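How to Figure Out the Import Duty on Something Before You Buy It

I run a tiny online shop out of my spare bedroom, and for my first two years I treated customs duty like weather. It showed up, it ruined a day, I moved on. Then a box of parts from a Finnish supplier called Rautiainen landed with a bill that ate my whole margin, and I sat down on a Thursday night with a pot of coffee and learned how to do this properly. It's less awful than you'd think!

I'm writing this for people bringing goods into the US. The steps are similar elsewhere, but the codes and rates will be different, so check your own country's tariff.

Step 1. Get the product description right

Before you look anything up, write down what the thing is, what it's made of, what it does, and whether it's a whole item or a part. Don't use the marketing name. My supplier called theirs the "Ukus" and that told customs exactly nothing. "Small electric pump for liquids, plastic housing" is the kind of thing you want (boring, I know).

Step 2. Find the code

Every product has a tariff code. The first six digits are shared across most of the world and the rest are up to each country. In the US you're after a ten-digit number, and you can search for it in the Harmonized Tariff Schedule online, free.

Start with the chapter, then narrow down. Read the notes at the front of the chapter too, even though they're dull, as they often say outright "this chapter does not cover" the very thing you're holding. I once spent 128 minutes in the wrong chapter before I read the notes. Yes, I timed it. I was mad.

Machinery and electrical stuff mostly lives in chapters 84 and 85, and that's where a lot of small importers get tangled up, with parts listed in one place and finished machines in another.
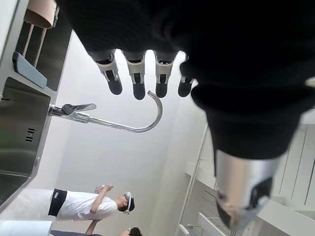 Four robotic fingers with black tips, hanging from a black-sleeved arm.

If you're torn between two codes, write both down with their rates and keep going. You can come back to it. For anything expensive, ask customs for a binding ruling in writing before you ship. It takes a while but then you have an answer you can rely on.

Step 3. Check the country of origin

Origin means where the thing was made, and that can be different from where it was mailed. My Rautiainen box shipped from Finland, but half the contents were made somewhere else entirely and got a different rate. Ask your supplier for the origin of each line on the invoice.

Step 4. Look for extra duties

The regular rate in the schedule is only your starting point. When governments get into a trade fight they pile additional duties on top, and these can change with very little warning. Look at the footnotes next to your code, then follow them to chapter 99, where the extra ones are kept. Do this again right before you pay the supplier — a quote from June can be useless by fall.

Step 5. Do the math

Say your goods are worth $4000 and the regular rate is 9 percent. That's $360. Now say there's an added duty of 15 percent on top, worked out on the same value. That's another $600, so you're at $960 in duty before any processing fees or what your broker charges. I made those rates up to keep the numbers easy, so please plug in your own.

I keep mine in a spreadsheet I named Cuda (short for customs data, I was tired) with one row per product: code, origin, regular rate, extra rate, date I last checked. That last column has saved me more than once.

Step 6. Decide if you need a broker

For small, simple parcels the courier will usually handle the entry and bill you. For bigger shipments I pay a broker, and I send over my codes so we can compare. You're still responsible for what gets declared, so hang on to your invoices and notes.

Comments

fladon_fan: Is Fladon the freight tool any good for looking up codes? My courier keeps pushing it.

Reply from the author: I tried it for a month. Fine for a first guess, but I still check the official schedule every time.

teacupimports: The chapter notes thing!! I had ceramic mugs under the wrong heading for a year.

Pat in Ohio: Do you add shipping to the value before working out duty?

Reply from the author: For the US, generally no on the international freight, as long as it's listed separately and you can back it up. Lots of other countries do include it.

We use cookies to remember your settings and see which pages get read. By continuing to use this site you agree to our cookie policy. Accept | Manage settings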